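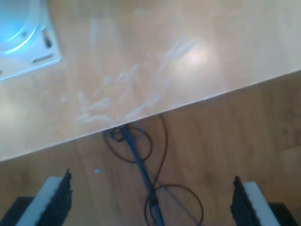 Lornach, May 12, 2024

Lornach School Robotics Club > Projects > Table wiping arm

Marks left on the table, what counts as clean?

Živko Kolev
Starting a new thread because the old one has got too long and half of it is about T-shirts. The table wiping project has to be ready to show in June, and we still haven't agreed how to score a run. At the moment whoever is standing nearest says whether the table is clean or not. I say it's clean when I can't feel anything with my hand. Other people want it to look clean as well, and with white streaks on pale varnished wood that is much harder to judge than it sounds. There is glare off the varnish, and the marks look different from each side.

What I'd suggest is a score from nought to ten, given by two people who can't see each other's sheet. If they are more than two points apart, a third person looks. It takes longer, but we have 9 sessions left and I don't want to spend them arguing.

Kanchan Pal
Two people scoring is fine with me. I don't agree about the hand test though. You're adding skin grease to the table every time you do it and then the next run starts on a different surface. If we have a rule, it should be eyes only.

Also can we please deal with the floor before anyone runs anything else. There's black cable lying in loops in front of the table, wound round the blue rod. I'm not saying it is going to get caught in the arm, but somebody is going to put a foot through one of those loops.

Živko Kolev
Fair point about the hand. Eyes only then.

The cable I'd like to leave until we know where the arm is staying. If we tidy it now and move the arm next session we'll be tidying it twice.

Kanchan Pal
Then we tidy it twice. It's 15 minutes with a bag of cable ties.

Gun-woo Jin
I agree with Kanchan on the cable. Mr Benedetti said the same to me in the corridor, so I think it's going to happen whatever we vote for.

On scoring, I think you're both trying to fix the wrong bit. People are putting a different amount of mess on the table each time. One run gets a pinch and the next gets a handful, and then we compare them. I'd like a measured spoonful, tipped out from the same height, inside a square marked with masking tape. Then the score means something even if the people scoring are a bit generous.

The second thing is that the log doesn't say which program was running. I went through it last night and there are 2,095 lines in it. I couldn't tell which ones were Semwal and which ones were the older Dedwood code. If you run anything, please type the name in the first column. It's there, it's just blank.

Živko Kolev
Spoonful and tape are both good ideas. I'll bring the tape. Sorry about the log, a lot of the blank ones are probably mine.

Settimio Benedetti
Reading this with interest. A few things from me.

The cable gets tidied at the start of the next session, before the arm is switched on. Živko, that one isn't up for a vote.

I like the spoonful and I like the two sheets. Write both down in the project folder as a method, so that anybody in the club could follow it without asking you. The judges at Vustov will ask how you measured things before they ask how the arm works. Last year we had a very good demonstration and almost nothing on paper, and it cost us.

Now the base. I'd like someone to look at how the arm is held down. The black plate under it has holes near the corners and you can see wood straight through them. Before we go any faster than we are going now, I want to know what the plan is for those. I'm not keen on drilling a table that belongs to the woodwork department, so please think about clamps first.

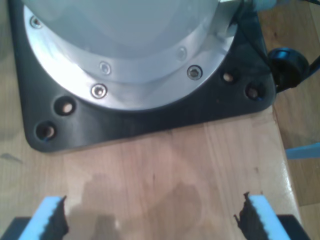 Brisa Zavala
I'd rather we asked woodwork properly than used clamps. We had clamps on the sorting project and they had to be done up again at every session, and each time the arm ended up a few millimetres off. All our saved positions were wrong and we spent the first part of every meeting teaching it the same points again. If the plate is bolted down it stays where it is. It's four small holes, or fewer, and they could be plugged afterwards.

Kanchan Pal
You can get round that with clamps if you draw a pencil line round the plate. Put it back on the line and you're close enough for wiping. We aren't threading needles.

Brisa Zavala
Close enough for wiping, maybe. The cloth has to be picked up first, and that was where it went wrong with the sorting one. A few millimetres out and one finger comes down on top of the thing you want to grab. Those fingers have foam on them with a jagged edge, so they'd forgive a bit, but I wouldn't count on it.

Gun-woo Jin
Could we do both? Clamps for the next couple of sessions with the pencil line, and somebody asks woodwork in the meantime. If they say yes, we bolt it down. If the clamps drift we'll have the numbers to show why we need the holes.

I can check the drift. Send the arm to the same point at the start of each session and measure how far it is from a cross on the table.

Settimio Benedetti
That is sensible. I'll speak to woodwork. Nobody is to drill anything until I've posted here to say so.

Živko Kolev
OK, so for next time:

Cables off the floor first (me and Kanchan)
Tape square and spoon (me)
Clamps and pencil line (Brisa)
Cross on the table and drift check (Gun-woo)
Score sheets, two copies for each run

There are 11 of us on the list, so the rest can take turns scoring. I still think the hand test was better but I'll let it go.

Kanchan Pal
Can somebody who isn't Živko or me do the first lot of scoring? We'll both be looking for what we want to see.

Brisa Zavala
I'll do it, with whoever else turns up early. Is anyone bringing spare cloths? The last lot went home in somebody's bag and I'd like them back if they've been washed.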